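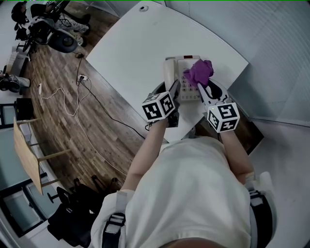
Said Kettani acha que um telefone é mais difícil do que um copo, e disse isso logo à entrada, antes de eu ter tempo de pendurar o casaco. Um copo, explicou ele, limpa-se à volta e está feito, mas um telefone tem teclas, tem auscultador, tem fio, e o pano prende-se em todo o lado.

21/01/2026
Texto: redação da Granlow

Pois bem, lá fui eu à tarde aberta da Wallis, e ainda bem que fui! Estava à espera de uma daquelas demonstrações com música alta e um braço mecânico a acenar às pessoas, e afinal passei quase a visita toda a ver limpar um telefone de secretária, daqueles com fio (a minha tia tinha um parecido e não deixava ninguém tocar-lhe). As pinças vão nas mãos de uma pessoa, uma em cada mão, com um cubo branco cheio de quadrados pretos em cada pulso, e o pano é roxo. Parece simples até nos deixarem experimentar. Eu experimentei com um pano dobrado e deixei-o cair logo, claro.

O projeto chama-se Luvon e quer ensinar robôs a tratar das pequenas limpezas de escritório, a partir de gestos feitos por gente. Até agora têm 1190 gravações, 156 delas só com telefones, e cada visitante podia ficar para uma sessão de 40 minutos. Éramos nove no meu grupo e houve quem repetisse. Perguntei quando é que um robô me vem limpar a secretária e a resposta foi um sorriso muito educado, por isso continuo com o meu paninho.

A Wallis volta a abrir portas ainda em janeiro, com entrada livre, mas convém marcar antes porque a sala é pequena. Da próxima vez, prometeram, o tema são teclados. Já pus o meu nome na lista!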